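The Prundine Road Car Park

When my aunt died she left me 400 pounds and her parking space. The money went on the boiler. The space was number 40 on the third level of the Parkeck, and it was mine until the lease ran out.
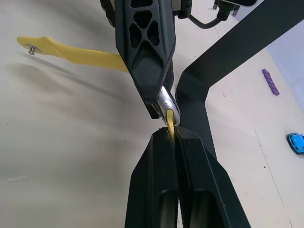
I didn't own a car. I had sold the last one when I moved back to town, and I walked to work at the Julier, where I did the breakfasts. But the lease said the space could not be sublet or left unused for more than a month, so one Tuesday after my shift I went to have a look at it.

The ramp smelled of rubber. On the third level there was a gap between a white van and a pillar, and in the gap there was an oil stain with a path worn round it. My aunt had driven the same small car for most of her life. She always parked nose out. I stood where the driver's door would have been and looked through the opening in the wall. You could see the river, the back of the bakery and the upstairs windows of the flat where she had lived with my uncle before he left.

I hadn't known you could see the flat from there.

The man in the booth asked if I was the niece. He said she used to come up most evenings and sit with the radio on. She didn't go anywhere. He had thought at first that she was waiting for someone, and then he had stopped thinking about it.

"Did she say anything?" I asked.

"She said good night," he said. "She paid for the barrier card when she lost it. Sproģis on the ground floor cut her a new one."

Sproģis was the key shop. It had closed by then, but the sign was still up.

I went back the next evening with a folding chair. I felt foolish carrying it up the stairs, and a woman loading her shopping looked at me and then looked away. I put the chair beside the stain and sat down. Somebody had painted the window frames of the flat green. A light came on in the kitchen and a young man filled a kettle. He stood with his back to the window until it must have boiled, and then he went into the other room.

The car was still in the garage at Prundine where it had been taken after she died. They wanted 1258 pounds to put it right, and I had told them to scrap it. I rang them in the morning from the hotel kitchen, with the eggs on, and asked if they had done it yet.

"It's on the list," the woman said. "Do you want it off?"

I asked whether it would stand in a space without being driven, if they towed it there. She said anything would stand.

They brought it up the ramp in July. I asked them to turn it round.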